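Ridach - Salas de reunião
Início | As salas | Quem somos | Reservas | Contactos

Quem somos

A Ridach prepara salas de reunião. Pomos a mesa, testamos os microfones, imprimimos o que ficou por imprimir, esperamos que toda a gente saia e arrumamos. Quem já organizou uma reunião com mais de uma dúzia de pessoas sabe que isto ocupa um dia inteiro. Quem nunca organizou costuma achar que a sala já vem assim.

Começámos com uma sala, num primeiro andar por cima de uma loja de candeeiros que se chamava Adard e que nos deixou, quando fechou, o letreiro e uma quantidade de extensões elétricas que ainda usamos. A Sala Adard é a mais pequena das que temos hoje e continua a ter a melhor luz. O letreiro está no armazém, porque ninguém se entende sobre o sítio onde o pendurar.

A empresa foi fundada por Hema Chettiar e Valdis Juška, que se conheceram num congresso de três dias em que o café acabou na primeira manhã. A Hema era intérprete e estava dentro da cabine. O Valdis tratava do som e estava debaixo de uma mesa, à procura de um cabo. Passaram o intervalo a queixar-se um ao outro e, seis meses depois, tinham um contrato de arrendamento.

O que fazemos

Recebemos conselhos de administração, assembleias de condóminos, júris, formações, apresentações de relatórios que toda a gente já leu e reuniões preparatórias de outras reuniões. Não assistimos a nada. Entramos antes, saímos antes de começar e voltamos no fim.

Entre uma coisa e outra, ficamos na copa, com a porta encostada. Ouve-se pouco. Ouve-se, isso sim, quando alguém bate com o dedo no microfone e pergunta se está ligado. Está. O Valdis ligou-o às sete e meia.

As salas

A Sala Adard tem uma mesa retangular e lugares para doze pessoas que se deem bem. Serve para entrevistas, para pequenas direções e para aquelas conversas que se marcam fora do escritório.

A Sala Panicker fica no rés do chão e é a das formações. As mesas separam-se e juntam-se, e os formadores gostam sempre de uma disposição diferente daquela que pediram por escrito. Já deixámos de discutir. Há marcas de fita no chão para três disposições e uma quarta, feita a lápis, que só a Kamala sabe ler.

A Sala Prirkance é a grande. Senta 41 pessoas, tem mesas claras e uma delas em curva, que dá muito bom aspeto e nenhum jeito para passar cabos. Foi a sala que nos obrigou a contratar gente.

A mesa

Uma parte do nosso trabalho consiste em decidir o que fica em cima da mesa. Parece pouca coisa até se ver uma reunião em que não há onde pousar os papéis.

O princípio da casa é deixar espaço a quem se senta. Os microfones de pescoço fino vão para onde as pessoas falam e não para onde ficam bonitos na fotografia. O de mão fica por perto, para quem gosta de falar de pé. Os copos de papel vão empilhados, porque distribuí-los um a um é convidar metade da sala a usar dois. Os lenços põem-se sempre. Em janeiro pelas constipações, no resto do ano pelos orçamentos.

Depois chegam as pessoas e a mesa passa a ser delas. Cada uma traz a sua garrafa, o seu caderno, a sua caneca de confiança, um folheto que recebeu à entrada e que vai servir de base para outra coisa. Em dez minutos, a disposição que a Kamala acertou a olho parece a bancada de uma cozinha em véspera de festa. Não nos ofende. Uma mesa que chega ao fim do dia igual ao que estava de manhã quer dizer, em geral, que a reunião foi cancelada.

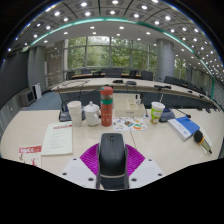

O que nos ofende um bocadinho são as bebidas compradas na rua e esquecidas ao lado do equipamento de som. Temos uma regra sobre isso, afixada na parede em duas línguas, e temos também um pano de microfibra no bolso, que se tem revelado mais eficaz do que a regra.

O fim da reunião

A arrumação começa quando sai a última pessoa, e a última pessoa demora. Fica sempre alguém a acabar uma frase. A Kamala aproveita para recolher cadeiras devagar, com um sorriso, a começar pelas mais distantes.

A ordem é esta há anos. Primeiro os microfones, que são nossos e são caros. A seguir os papéis, que são vossos e podem ser importantes. Só depois os copos, o lixo e o tampo, que se limpa duas vezes: uma com pano húmido e outra com pano seco, no sentido do comprimento. Na mesa curva não há sentido do comprimento, e cada um de nós tem a sua técnica e fraca opinião das restantes.

Nenhum papel vai para o lixo no próprio dia. Houve uma terça-feira, no nosso primeiro ano, em que deitámos fora uma folha com três rabiscos e um número de telefone. Era a ata. Desde então, tudo o que tenha tinta vai para uma pasta com o nome da sala e fica guardado durante um mês, incluindo desenhos de barcos, listas de compras e um soneto, bastante razoável, que continua à espera do autor.

Os perdidos e achados

Temos uma prateleira. Já tivemos uma caixa, mas a caixa encheu.

O que mais se esquece são garrafas térmicas, seguidas de perto por guarda-chuvas e carregadores. As garrafas são o caso mais triste, por serem objetos de estimação: as pessoas ligam a perguntar por elas com uma voz que não usam para falar de computadores. Lavamo-las antes de devolver. Se ficaram fechadas desde sexta-feira, lavamo-las com a janela aberta.

Cadernos não abrimos. Procuramos o nome na capa e, se não houver nome, escrevemos a quem fez a reserva. Canetas não devolvemos, e agradecemos que não insistam. A economia interna da Ridach assenta nelas.

Quem cá trabalha

Hema Chettiar trata das reservas e das conversas difíceis. É ela quem explica que uma reunião de 60 pessoas não cabe numa sala de 41, ainda que sejam todas magras. Continua a fazer interpretação de vez em quando, para não perder a mão.

Valdis Juška, som e cabos. Numera tudo. Se encontrar uma etiqueta com um algarismo na parte de baixo de uma coisa, foi ele, e por favor não a descole.

Kamala Devadiga monta e desmonta as salas. Veio por duas semanas substituir um colega e reorganizou o armazém ao terceiro dia. O colega, quando voltou, não encontrou nada e foi trabalhar para uma seguradora.

Sreekumar Bhat faz o café, o chá e as contas, por esta ordem. Mandou retirar a máquina de cápsulas e trouxe duas cafeteiras grandes, que exigem ser ligadas cedo. O chá é assunto à parte e convém não lhe perguntar pelo chá quando se tem pressa.

Amber Lambert é a mais recente. Responde aos emails, imprime os programas e corrige-os sem avisar quando encontra gralhas. Já houve um cliente que protestou. A gralha era no nome do cliente.

Algumas perguntas que nos fazem ao telefone

Se podem trazer comida de fora. Podem. Pedimos só que nos digam antes, por causa das mesas de apoio, e que levem o que sobrar, exceto se for bolo.

Se a água está incluída. Está, tal como os copos, os lenços, o papel e as canetas, com a ressalva que já ficou feita sobre as canetas.

Se imprimimos documentos. Até 300 folhas por reserva, sem custo. A partir daí cobramos o papel. Houve quem nos mandasse um relatório de 500 páginas às oito da manhã, para distribuir às nove, com uma cópia por pessoa. Levaram o índice.

Se é possível ficar mais um bocadinho. É, se não houver ninguém a seguir. O bocadinho mais longo de que há registo acabou às 23 horas e incluiu uma votação que teve de ser repetida.

Se as salas têm janelas. A Adard e a Prirkance, sim. A Panicker tem uma, que dá para uma parede, e que os formadores apreciam por não distrair ninguém.

Como nos visitar

Mostramos as salas de segunda a quinta, ao fim da tarde, quando estão livres. É melhor marcar. Quem aparece sem marcar é bem recebido na mesma, mas arrisca-se a apanhar-nos a meio de uma desmontagem e a sair de lá com uma cadeira em cada mão.

Para reservas e orçamentos, use o formulário na página de contactos. Indique o número de pessoas, a hora a que começa e a hora a que acha que acaba. À segunda, acrescentamos nós meia hora.

Ver as salas | Pedir orçamento | Procurar um objeto perdido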